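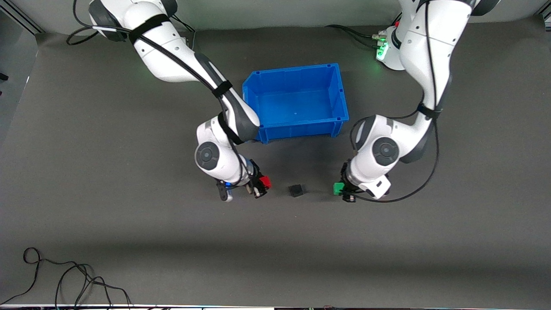 **Will the lid from my old bin fit this one?**

Only if the old one came from the Skesard range and was bought after May, when the rim changed. Lids from before that will sit on top looking helpful and slide off on the stairs.

# Skesard open storage bin, blue

A blue plastic bin with ribbed outer walls, a raised lip round the rim and a smooth inside. It holds things. We have sold a good many products with longer descriptions and shorter lives.

The Skesard is the bin we'd point you to for small, hard, annoying objects: building blocks, counting cubes, dice, curtain hooks, the bits left over from flat-pack furniture that you are keeping in case the wardrobe notices. The smooth floor means you can sweep the last few out with your hand. Ribbed floors are very handsome until you've tried to get a bead out of one.

## What it's like to live with

The ribs on the outside stop the long walls bowing when the bin is full. They also collect dust, so give them a wipe now and then, or turn that side to the wall like everyone else does.

The lip is your handle. Get your fingers under it at both short ends and lift. Carrying a full bin by one long side is possible and we have had the emails about it.

It stacks empty, one inside the next. It does not stack full unless you have lids on, and then two high is our limit. Three high will stand perfectly well until somebody shuts a door.

## The details

| | |
|---|---|
| Range | Skesard |
| Colour | Blue (also sold in grey) |
| Material | Plastic |
| Capacity | 18 litres |
| Lid | Sold separately |
| Stock number | 161 |
| Guarantee | 2 years against cracking in normal household use |

"Normal household use" includes being sat on by a child. It does not include being stood on by an adult to reach the loft hatch.

## Which one do I want?

We keep three bins of this general sort, and people do mix them up.

**Pudton** is the shallow one. Good for drawing things, train track and anything you want to see at a glance. Hopeless for balls.

**Skesard** is this one. Deep enough for a proper heap of blocks, shallow enough that a small arm can reach the bottom without the rest of the child following.

**Arna** is the tall one with a hinged lid, meant for the hall or the garage. If you put toys in an Arna, the one that's wanted will be at the bottom — every time, and all the others will be on your carpet.

## Cleaning

Warm water, washing-up liquid, soft cloth. Dry it before you put anything wooden back in. Scouring pads will dull the inside and you'll be able to see exactly where you gave up. Felt-tip generally comes off with a little patience. Permanent marker is permanent, though a sticker over the top works nicely.

It won't go in most dishwashers, and please don't try it in the ones where it nearly does. The heat can warp the rim and then no lid of any age will fit.

## Labels

Mathur clip-on labels fit over the lip and can be moved from bin to bin. Stick-on labels are fine on the short ends but peel off the ribs within a week or so. If the bin is for children who don't read yet, draw the contents. Your drawing of a cube will be good enough.

## Delivery and returns

Single bins go out in a plain carton. Larger orders come nested, with paper between them so you can get them apart. If two have jammed anyway, run a little warm water round the outer one and twist.

Unused bins can come back within the usual returns period. Used ones can't, even rinsed.

Page last checked 18th October. Grey is out of stock at the moment, blue is not.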